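Sunday night, tea going cold, and I have so much to write down that I'm just going to start in the middle.

The arm can go to the toy car now. Say "orange car," and it goes to the car, and if you slide the car a few inches over and say it again, it goes there instead. I've been grinning about this since Thursday. If you've been reading since the fall you'll remember that our first arm demo for the club was a gripper closing very firmly on nothing at all, while my project partner Cosimo said "so close!" in the voice of a man watching a parking meter expire. So yes, this is progress!

For anyone new: I'm a second-year student, and I'm in a robotics club called Setiawan. There are 14 of us this term. We split into small teams after the fall mixer, and each team picks one thing to build and show at the open evening in May. Most of the teams went for wheels (line followers, a mapping rover, something with tank treads that I'm a bit scared of). Cosimo and I went for tidying up. Our project is called Fistlow, a name that came out of a typo in a shared document and then refused to leave. The idea is that you put a bunch of ordinary stuff on a counter, tell the arm what you want, and it picks that thing up and puts it where you said.

That sounds tiny when I type it out. My mom's reaction was "so it's a very slow person," and I can't say she's wrong. But I love this problem so much. A person looks at a messy counter and just sees a bowl, a ball, a toy. The computer gets a grid of colors and has to work its way up from there, and every single step on that climb can go wrong in its own special way.

What changed this month is that we quit practicing on nice objects. All through the fall we used foam cubes in three colors, and we got very good at foam cubes. Then Aroha Mudgway, who runs the club sessions and has more patience than anyone I know, came over, took her keys out of her pocket, and dropped them next to the cubes. The arm went for the keys every time. It didn't matter what we asked for. She picked them up again, said "lots to enjoy there," and wandered off to help the tank tread people.

So over break we started a junk collection. The only rule is that every new thing has to be annoying in a way the others aren't. A ball that rolls. Bowls, where grabbing the middle gets you air and grabbing the rim means being really picky about your angle. Things with a stem, things with a cable attached, things with lots of flat faces pointing in different directions. And toys, the chunkier the better, with all those bumps and corners. We've got 15 objects in the set now and I'm fond of every one of them, even the ones I complain about.

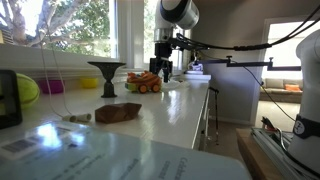
Orange car, tennis ball, two small bowls, and the many-sided wooden block that I will be complaining about shortly.

The block! Let me tell you about the block. I thought it would be the easy one. It's a solid lump, it's about as simple as a thing can be, and you can pick it up with your eyes shut. But our gripper is two fingers that close toward each other, so what it wants is two flat sides facing opposite ways. With a cube you get that for free. With the block, what you have depends completely on how it happens to be lying, and if the fingers meet it on slanted faces, it squirts out sideways like a wet bar of soap. We lost it under a cabinet on Tuesday and spent a good while on our stomachs with a ruler.

Cosimo's fix was smart. Our old code looked at the outline of the object, found the narrowest way across, and lined the fingers up with that. Works great for foam cubes. He changed it so it tries a bunch of finger angles and scores each one by how squarely the two contact spots face each other, then takes the best score. It's slower by a second or so, and the block went from a total disaster to something we can grab maybe half the time. Half! In November I would have framed that.

My half of the project is the seeing part, meaning the bit that decides which blob of pixels is the thing you asked for. We started with a small model that somebody in an earlier year of the club had trained, and I've been adding our own pictures to it. I set myself a target of 4,000 over break. I figured I'd knock it out in a couple of afternoons with a podcast on. Ha. Taking the pictures is quick, but then you have to go through and mark where each thing is, and by the time I'd done 500 I was seeing outlines around my dinner. I did get there in the end, mostly at the kitchen table, in my pajamas, with my sister dropping in to tell me which ones I'd done badly. (She was right about most of them. I've offered her a credit on the poster.)

What helped the most wasn't even the number of pictures. It was the light. I'd taken my whole first batch in the evening under lamps, and everything worked beautifully until we tried it at midday by a big window with a shiny white counter underneath. Suddenly there was glare all over, and anything pale pretty much melted into the surface. So I went back and took a second batch at all different times of day, morning and late afternoon and one gloomy rainy day that I was so happy about I texted Cosimo in capital letters. After I retrained with those mixed in, the white-on-white stuff got a lot better. It's still not good. It's a lot better.

The car was never a problem for the seeing part, by the way. It's bright orange! It's the friendliest object in the whole set. Where it gets tricky is the wheels, since a car that gets nudged by one finger before the other arrives will want to roll. So we have the arm come straight down from above, pause, and then close slowly. That pause was my idea and I'm very proud of it. It's one line of code.

Then there was the cable thing. Some of our junk has a thin cable attached, and I had honestly never thought about how strange a cable is. Where does the object stop? If you ask for the thing and it comes up with the cord trailing behind, dragging over whatever else is on the counter, did that count? We argued about this for a whole lunch. Cosimo says it counts if the thing ends up where you asked. I say it doesn't count if it takes two other things with it. We took it to Aroha and she asked us what we'd want if it was our own desk, and then ate one of my fries, so I think I won.

A quick word on software, as a few of you asked last time. The motion planning is all in Plirine, which the club has used for ages. It has a nice simple way to say "go here, but don't swing through there," and that's about all I need from it. For marking the pictures I used a little tool called Cerik that an older student passed along to us. It crashes if you zoom in too far, so I learned to save after every picture, and once I had that habit we got along fine. I wouldn't build a company on it, but for one person at a kitchen table it's lovely.

Stuff I'd tell myself back in September, if I could:

Write down what you changed before you run it. I lost an entire good evening because I changed two numbers and forgot which one had helped.

Move everything a little between tries. We had a glorious streak before break that turned out to be the arm doing fine on one exact layout and falling apart when the bowl moved over by the width of a thumb.

Try the horrible version early. Aroha's keys taught us more in one minute than a week of cubes did, and I wish we'd had a pile of awkward junk from day one.

Eat before the session. (This one is mostly for Cosimo.)

Coming up next is the "put it where I said" half, and we've barely touched it. Right now the arm lifts the car, hangs there looking pleased with itself, and puts it back down in the same spot. We want to be able to say "car in the corner" or "ball in the bowl." I already know the ball in the bowl is going to eat my spring, because you have to let go of something round over something small and round and hope it stays put. I can't wait. I've started sketching it in the margins of my statistics notes, which is probably going to show up in my statistics grade.

There's also a bigger question about how people will talk to it at the open evening. Cosimo and I always use the same words because we know what works, but visitors will say "the little dish" or "that spiky wood thing," and kids will say whatever they like. So if you're up for helping, leave me a comment with what you'd call the wooden block if you wanted somebody to hand it to you. I'm collecting names for it and I'd love a big messy list.

Next session is Thursday, and I'm bringing a whisk.

Posted 26 January 2025

14 likes · 4 comments

marlowe_k
I'd say "the big dice." My son says "the rock." Good luck with the whisk, that sounds evil.

Tansy
The pause before closing is such a good trick. We had the same trouble with a toy train in my class and ended up putting a rubber mat down, but then the mat wrinkled and that was a whole new problem.

dee from next door
"Gem." It's clearly a gem. Also please put the ruler back where you found it.

quietgarage
Did you try scoring the grasps from more than one view? Ours got better on slanted faces once we took a second look from the side before moving in. Happy to send you notes if you want them!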